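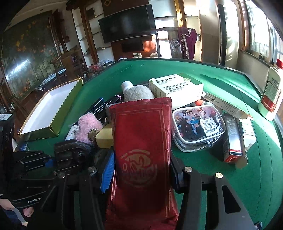

How to run a table-clearing practice session with hand-held grippers

These notes are for student teams preparing for the Cevadus sorting challenge. They cover one practice session from setting up to copying off the recordings, and they assume you have already built or borrowed your grippers and can open and close them by hand. If your jaws still stick, sort that out first with the jaw page.

What you need

A table you can walk round on at least three sides. Felt or a thick cloth on top is good for a first session, as packets don't skate away when a jaw touches them.
Two grippers, if your club has them. One is enough.
A mixed pile of household things.
A tray or open box to put them in.
A notebook and a pen that works.
A laptop with 2000 MB free for each hour of recording.

Choosing the objects

Go for a real mixture. The Tabrizi team practised for a whole term with wooden blocks and then met a bag of crisps in the first heat. You want flat foil packets, small cartons, plastic bottles with screw caps, soft toys, marker pens and something in a clear zip pouch. Medicine boxes are a handy size, but empty them before they go on the table. Leave out glass, anything sharp and anything that leaks.

Printed packaging is more useful than plain. The Fleltemum software that most clubs use for labelling copes badly with shiny surfaces, and it is better to find that out now. Don't remove price stickers or barcodes.

Laying out the table

1. Put the large items down first, towards the back. Stand some up and lay others on their sides.
2. Fill in with the smaller things. Let a few of them lean on each other. A table where every object has its own clear space teaches you very little.
3. Place the tray at the side of your weaker hand.
4. Write down the layout number in the notebook before anybody picks up a gripper. We once lost a full afternoon of work by leaving this until later.

Leave the rest of the room as it is. Chairs, shelves and a television in the background do no harm. Bright windows can, so if the picture on the laptop goes white when you turn towards the daylight, move to another side of the table and start that run again.

Picking up a packet

Foil packets are the object people find hardest, so start with one.

1. Hold the gripper with the jaws fully open and bring it in low, with one jaw on each side of the packet.
2. Stop when the jaws are level with the middle of the packet. Gripping near the crimped end makes the rest swing.
3. Close slowly until both jaws are touching, then a little more. If the front of the packet bulges, you have gone too far.
4. Lift straight up for a hand's width before moving sideways.
5. Carry it upright to the tray, lower it until it touches, and open the jaws fully before backing away.

If the packet slips, check the strips on the inside of your jaws. Ridged strips hold foil well but collect fluff from felt and from soft toys. Wipe them with a damp cloth and let them dry. Strips that have gone smooth need replacing. The Zosport ones come in a pack of 2 and can be cut with kitchen scissors.

Check the screws on the gripper while you are there. They work loose with use, and a loose jaw closes at a slight angle.

Bottles and soft toys

Bottles standing up should be taken round the body, below the cap. For a bottle on its side, turn your wrist so the jaws come down over it. It will roll, and the usual mistake is to chase it. Open up, back off and try again.

Soft toys need a deeper bite than you expect. Push the jaws well round the body before closing, otherwise you only hold the outside and the toy drops halfway across.

Working in pairs

With two grippers out, agree who has which half of the table. The second person keeps their gripper still at the edge until the first has finished a lift. Swap every ten runs. Hands get tired sooner than people admit, and tired runs are mostly wasted.

Saving the work

Stop the recording before you put the gripper down. Copy the files at the end of each session, check that one from the start and one from the end will play, and only then clear the memory card. Name each file with the layout number and the run number.

How much is enough

Our club had 384 usable runs by December and 962 when we entered. The first lot included far too many easy lifts, and we would now spend more of that time on packets and pouches. Runs where you dropped something are worth keeping as long as they are marked as drops in the notebook.

Next page: labelling your runs

Page last changed 04/05/2023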